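An Afternoon at the Kiver Workshop Open House

By Ademir Lacerda
May 9, 2020

I should have written this one up weeks ago. My notes from the Kiver open house in March have been sitting under a pile of seed catalogs on the kitchen counter, and it was only when I went looking for the tomato varieties that I found them again, coffee ring and all. So forgive me if a detail or two has gone soft. Most of it is still very clear in my mind, partly because I enjoyed myself so much and partly because I wrote on both sides of the paper.

Kiver is a shared workshop in Jiltamstead, in the old Dobos thread building behind the feed store. If you drive in from Bresstead, as I did, it's a little under an hour, and you'll want to take the river road (the highway is faster, but you miss the heron pond). They open the whole place to visitors twice a year, with coffee and a plate of something at the front door. This time it was apricot bars, and I had two before I'd even signed the guest book.

Getting in

The front half of the building is where they keep the big, loud things, and those were switched off for the day so people could talk. I spent a good while at the sewing end, where a retired upholsterer was recovering a piano bench and was kind enough to let me pull one tack. She has been a member for six years and still has the first chair she ever fixed there. The light in that part of the building is wonderful, by the way! Tall windows all down the south side, with the old thread hooks still screwed into the beams above them.

They have 70 members now, and 397 tools on loan from the cupboard by the stairs, each with its own number on a little brass tag. I asked how often one goes missing and was told, with some pride, that the last was a tape measure and that it came back in the mail.

The tables upstairs

I'm a table person. I've ruined two good ones at home with glue and a craft knife, so wherever I go I end up looking at what people work on instead of what they're making. Upstairs is the quieter floor, for small jobs, and I was happy as could be up there, wandering around with my coffee held well out of the way.

What I liked best was a pale, light-grained tabletop with a big dark navy mat laid flat across it. The mat has softly rounded corners and a dull, slightly mottled surface, and it covers nearly the whole working area, with a bit of the wood grain still showing at the sides. There's a large name printed across it, WOWROBO, in green and light gray letters, and the green ones are done in two shades, lime above and a deeper green below. I do like a cheerful mat. Mine at home is the color of an old raincoat.
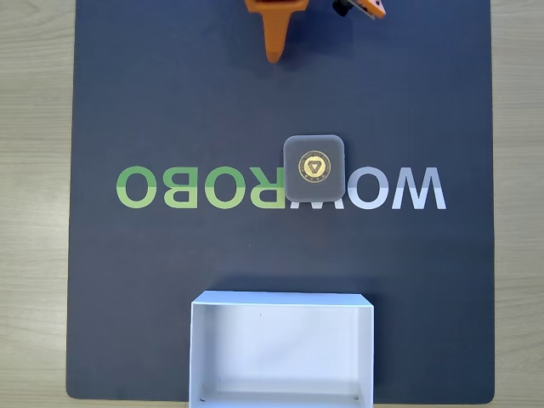 Coffee and the long talk

By then it was past three and the second pot was on, so I sat down on the landing with a couple from the far side of the county who were thinking of joining. He repairs clocks, she binds books, and between them they had already worked out which corner they'd like and where the lamp would go. We got onto the subject of mats, naturally (my doing), and she told me she puts an old wool blanket under hers to take the knock out of the hammer. I tried it when I got home and it does help, although the cat now considers the whole arrangement hers.

Membership is by the month, and there's a short safety morning before you can use anything with a blade. You bring your own apron. Parking is on the gravel side, and please don't block the feed store gate, as the sign there is very firm on the point and so is the man who painted it.

I stayed until they started stacking the chairs, then drove home the long way with an apricot bar wrapped in a napkin on the passenger seat. If you go, go up the stairs early while it's quiet. And ask about the piano bench, I'd love to know how it came out.

Comments

riverroad_jo: The Dobos building! My grandmother worked there winding spools. So glad somebody kept the hooks up.

Pell: Wool blanket under the mat is a good tip. I use cork myself but it crumbles at the corners.

M. from Bresstead: Did you happen to get the recipe for the apricot bars? Asking for the whole household.

Ademir: I did ask! Oats, butter, and more brown sugar than you'd think. I'll post it once I've tried it.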